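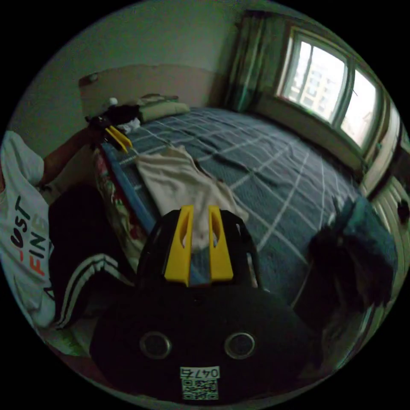
Two hand-held grippers over a bed, one with the label 0475 facing back, the other held in the left hand near the pillow.

The Wrong Hand

How a small mistake in the order of two buttons made a pair of robot arms hit each other in Hedbridge

The sound was not very loud. A person who was in the test room at Pendum that March afternoon compared it to a wooden spoon falling in a kitchen sink. Two robot arms, standing on each side of a bed, had been asked to lift a towel and fold it one time. The left arm went to the right corner of the towel. The right arm went to the left corner. They met over the middle of the mattress, and one of them continued to push until the force limit stopped it.

The room has a rule that everyone stays behind a line on the floor when the arms have power, and everyone was behind it. One finger was broken and a wrist joint was bent so that it had to be sent away. The report of the incident, which Pendum let me read in the office, is two pages long, and the first page says only "collision, cause unknown."

It took 22 days to replace the word "unknown."

Pendum is a small company. It occupies the upper floor of a former printing house in Hedbridge, and its biggest project, Cleruneo, wants to teach robots the work of the bedroom: making the bed, picking up clothes, putting a pillow back where it belongs. The robots learn this from people. In ordinary apartments, the people of the project do the work with a gripper in each hand, opening and closing the yellow fingers on sheets and shirts, and the movements are recorded. Later, a program studies the recordings and tries to produce the same movements with motors.

I was permitted to try a pair. You feel clumsy at first. A sock is easy, but the edge of a fitted sheet slides away from the fingers again and again, and after ten minutes my forearms were tired. The people who do it every day have a calm way of working which I could not copy. They put one gripper down flat on the cloth to hold it and pull with the other one.

This division of work between two hands was exactly the place where the fault was hiding.

Each gripper has its own number, and the number means nothing about left or right. The two grippers of a pair are the same in shape. When the recording starts, the software must decide which of them is the left. In the version used during the winter, it decided in a very simple manner: the gripper that was switched on first became the left one. The instruction sheet said so, in its fourth line. "Switch on LEFT. Wait for tone. Switch on RIGHT."

In the morning this was followed well. The trouble came with the batteries. When a battery became empty in the middle of a session, the collector changed it and switched that gripper on again. If it was the left gripper, the software now saw the right one as the older of the two, and it exchanged the names without any message. The tone was the same tone. The recording continued, the files had the correct length, and the automatic check, which looked for missing parts and dark pictures, found everything in order.

From that moment until the end of the session, the computer believed that the left hand was the right hand.

Pendum did not look there at first, and I think this is the most useful part of the story for other companies. The engineers suspected the robot. They measured the position of both arms, and then measured it again with a borrowed instrument. They changed a cable. They wrote to Lazaridis, the workshop that makes the fingers, to ask if the last delivery was heavier than before. Lazaridis answered the same evening, a little offended, with a table of weights. The fingers were fine.

For one week the suspicion went to the model itself. It had behaved well with pillows and blankets, where one arm does most of the work. It was only with towels and shirts that it sometimes seemed to hesitate, with both arms hanging in the air, before choosing. In the videos of the earlier tests this hesitation is easy to see when one knows about it. At that time it was written down as "slow planning," and the arms were given more speed. The extra speed is a detail that the second version of the report mentions in one short sentence. In my opinion it deserves more.

The answer was found by one of the collectors, who had come to the office to return a charger. On a screen she saw a recording of herself, with the movements drawn as two colored lines, blue for left and orange for right. She said the colors were wrong. She always holds the cloth with the left and pulls with the right, and in the drawing it was the opposite. The engineer beside her thought she was mistaken. They opened the video and she was correct.

After this, all recordings were examined by hand. Of 2,813 recordings, 493 had the two sides exchanged, completely or from some point in the middle. Most of them came from long sessions in the afternoon.

The repair has three parts. The software now keeps the side of each gripper by its number until the session is closed, also when a battery is changed. Every session begins with a gesture: lift the left, lower it, lift the right. And in the test room the arms may no longer enter the same space over the bed at full speed, whatever the model asks for. This last limit makes the folding of a towel 9 seconds longer, and there was some discussion about it.

The wrong recordings were corrected and used again. The broken finger is on the shelf above the coffee machine, next to the sugar. When I visited, the arms were folding the same towel, slowly, the left arm at the left corner, and I noticed that I was standing quite far behind the line.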